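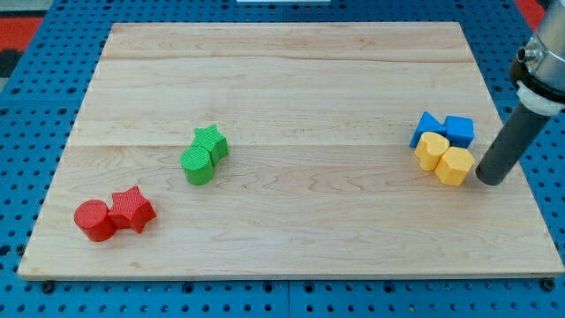
Parents who wrote to us after the February issue mostly wanted to know the same thing, which was whether a child should be sorting by colour or by shape first, and whether it mattered if they refused to do either. One reader in Brellden said her son had owned a set of blocks for months and had only ever put them in twos, red with red and green with green, and she wondered if she ought to be steering him towards the shapes.

The short reply is to leave him be. Colour is the easier thing to see and most children go to it first. A red cylinder and a red star belong together because they are red, and a three-year-old can settle that at a glance. Putting two cylinders together when one is red and the other green asks the child to set aside the loudest thing about each block and look at the outline. It usually comes later, and it comes in fits and starts.

Sorting blocks have been in Australian preschools for as long as anyone working in them can remember, and they have changed very little. The sets sold now are mostly plastic, in four strong colours, with a handful of solid shapes. The cube, the cylinder and the triangle are always there. Past that the makers please themselves. Stars and hearts are popular, pentagons less so, and it is the pentagon that tends to sit at the bottom of the tub until somebody asks what it is called.

We spent a morning at the Driltden preschool, where the blocks come out after fruit and go away before the mats are rolled out for rest. The room has two block tables and a low shelf of boards. The staff there are firm believers in the board. Blocks tipped straight onto the carpet get kicked, buried and carried off to the home corner, where they become sausages. On a board they stay put, and the child can see where the work starts and finishes. It can also be picked up and moved to a shelf half done, so that a child called away to wash hands finds the job as they left it.

A plain wooden board in a pale timber is best. Anything with a printed pattern competes with the blocks, and a glossy surface lets them slide. The grain does no harm. Some children like to run a finger along it, and one girl was lining up her cubes with the seams between the planks, an idea she had come up with without help.

What struck us most was how few blocks were out. The big Berkholm tub on the storeroom shelf is the sort schools buy by the gross, and the preschool has had it since it opened. Only a small number go on the board at a time. Eight is plenty for a child new to sorting, two of each colour. With eight blocks there is room to spread them out, and the finished groups are easy to see. With thirty, most children give up and build a tower.

Two of each colour also lets the shapes do some quiet work. Blue might be a triangle and a cube, yellow a heart and a pentagon. The child who is sorting by colour handles both shapes to do it. If red and green each have a cylinder and a star, sooner or later somebody will notice that the two pairs match. The staff don't point it out. They told us they used to, and it got them a polite nod and nothing else.

Groups do not have to be tidy either. Some children leave a clear space between each pair, some push two colours up against each other and are quite satisfied that the line between them is obvious. Asking "which ones go together?" gets more out of a child than moving the blocks for them. So does waiting. We timed one long pause over a yellow heart at 2 minutes, and then it went down next to the other yellow block and he went off to find his hat.

For anyone buying a set for home, the surface is worth checking. Blocks with a fine ribbed or textured finish are easier for small hands to grip and are less likely to skate across the board than smooth ones. Look at the size as well. Any piece small enough to fit in a mouth should be left in the shop if there is a baby in the house, whatever the age on the packet.

Prices vary more than they should. The Agarwal catalogue lists a classroom tub as item 1338 and a smaller home set as item 1598, and the home set has everything a family needs. Second-hand sets are fine too, though they often arrive short of a colour. A missing colour matters less than you'd think - three colours sort just as well as four.

Wash plastic blocks in warm soapy water and dry them on a tea towel. Timber boards want a wipe with a damp cloth and nothing more. Don't leave them soaking or they will warp, and a board that rocks is a nuisance on any table.

As for the boy in Brellden, his mother wrote again last week. He is still making pairs. He has started putting the two cylinders side by side at pack-up time, then splitting them up again to go back with their colours before the lid goes on.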